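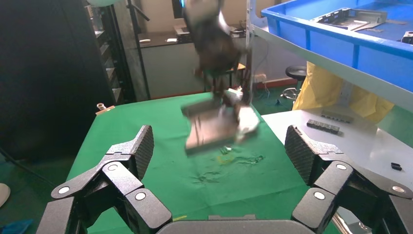

# Forkdale 黑胶唱机唱头放大器

Forkdale 为 Jumard 音响推出的独立式唱头放大器，适用于动磁（MM）与动圈（MC）唱头，可接入任何具备线路电平输入的合并式放大器或前级放大器。本产品由 Witano 负责国内销售及售后服务。

## 产品概述

唱头输出的信号电平极低，且唱片刻制时已按 RIAA 曲线进行频率预加重，重放时须经放大与反向均衡，方可送入后级设备。Forkdale 将上述两项工作分设于独立的电路板，左右声道各自供电，以降低声道间串扰。

均衡部分采用无源与有源相结合的结构，低频段由第一级反馈网络处理，高频段由级间无源网络处理。设计负责人 İlker Tatlı 在产品说明中指出，该结构的主要目的在于保留第一级的过载余量，使唱片表面的瞬态噪声不致引起削波后的拖尾。

电源变压器置于独立外壳内，通过随附的屏蔽电缆与主机连接。安装时，电源外壳与主机宜分置于不同层架，并应远离唱机马达及唱臂引线。

## 输入与负载设置

主机背板设有 3 组 RCA 输入，可同时连接多支唱臂。各组输入的增益与负载相互独立，设置结果在断电后仍予保留。

- **MM 输入：** 输入阻抗为标准 47 千欧，负载电容可由背板拨动开关选择。
- **MC 输入：** 负载阻抗设 5 档，用户可依唱头制造商的建议值选用。
- **次声滤波：** 转折频率为 20 Hz，可由前面板按键启用或关闭。
- **单声道模式：** 适用于单声道唱片的重放，启用时前面板指示灯亮起。

调整负载或增益之前，应将后级放大器音量调至最低。负载阻抗取值过低时，高频响应可能趋于暗淡；取值过高时，部分低内阻动圈唱头的高频谐振将较为明显。初次使用者可自中间档位开始试听，再作逐档比较。

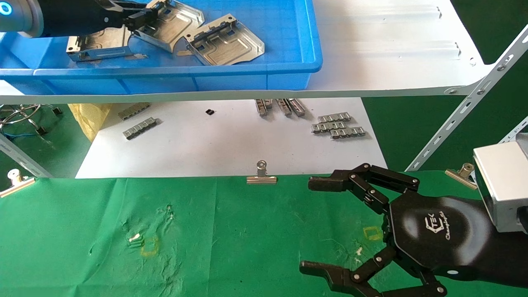 ## 输出与连接

输出端配备 RCA 非平衡接口与 XLR 平衡接口各一组，两者可同时使用。平衡输出由独立的差分级驱动，适合与放大器之间须使用较长线缆的系统。

接地端子位于输入接口一侧。唱机地线应接至本机接地端子，不宜同时接至放大器机壳，以免形成接地环路。如连接后仍有交流哼声，请依下列次序检查：

1. 关闭系统全部电源，确认唱臂地线端子接触良好。
2. 将唱头放大器电源外壳移离主机及唱机。
3. 更换电源插座，使唱机与放大器取自同一供电回路。
4. 拔除平衡或非平衡输出中未使用的一组线缆，再行试听。

本机与 Kaufmann 系列合并式放大器配合使用时，可通过触发接口实现同步开关机。触发线缆须另行选购。

## 外观与附件

机箱面板提供银色与黑色两种表面处理。包装内含主机、电源外壳、屏蔽连接电缆、电源线、中文使用说明书及保修卡。信号线缆不在标准附件之列。

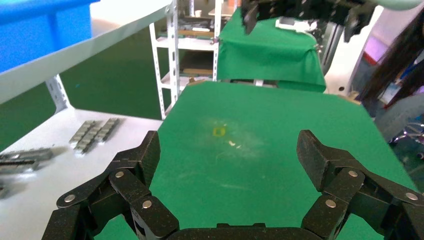 ## 使用与保养

本机通电后须经短暂静音延时，待工作点稳定方接通输出，此期间指示灯闪烁属正常现象。长期不使用时，应切断电源外壳背面的总开关。

清洁机箱时应使用干燥软布，不得使用含酒精或氨的清洁剂。RCA 接口如有氧化，可使用专用接点清洁剂少量擦拭，待其完全挥发后再行接线。用户不得自行开启主机或电源外壳；因擅自拆卸造成的损坏，不在保修范围之内。

## 保修与服务

自购买之日起，主机与电源享有 3 年有限保修。保修期内如需送修，请先与 Witano 授权经销商联系并取得送修编号，产品应以原包装寄送。运输途中因包装不当造成的损坏由寄件人承担。

于 10 月以后购买本产品的用户，其保修卡已改为电子登记方式，登记时须填写机身底部的序列号及购买凭证编号。此前随纸质保修卡售出的产品，原有权益不受影响。

## 订购信息

Forkdale 首批生产 3000 台，由 Witano 授权经销商发售。需要试听的用户可向所在地经销商预约，并请注明所用唱头的型号、输出电压及建议负载，以便经销商预先完成设置。

产品规格及外观如有变更，以实际交付产品所附说明书为准。

本页资料更新日期：5/12/23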